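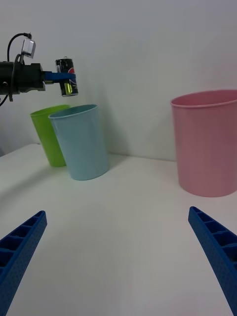

A can held up near the light blue cup, as the other arm's own camera sees it.

Home Topics Machines Space Animals Ask us
Search this site Go
08/10/2023
By Špela Perić

How do you teach a robot to put a can in a cup?

You might think you could simply tell it, the way a grown-up tells you to put your socks away. But a robot arm doesn't know what a can is, or a cup, so a person has to show it — slowly, and many times over.

One way is to take hold of the arm and move it yourself, rather like guiding a little brother's hand when he is learning to write. Another is to steer it from a distance with a set of controls, while a computer remembers every bend and squeeze.
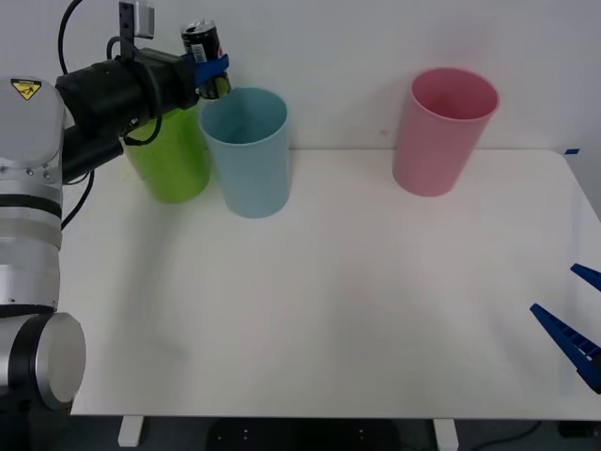
The can is over the light blue cup, with the pink one further along the table.

For a job like this one, a person might give 50 showings, moving the cups a little each time. Why move them? Well, if the cups always stood in the same spot, the robot might only learn the spot! Could you teach a friend with your eyes shut and no talking? Do have a go.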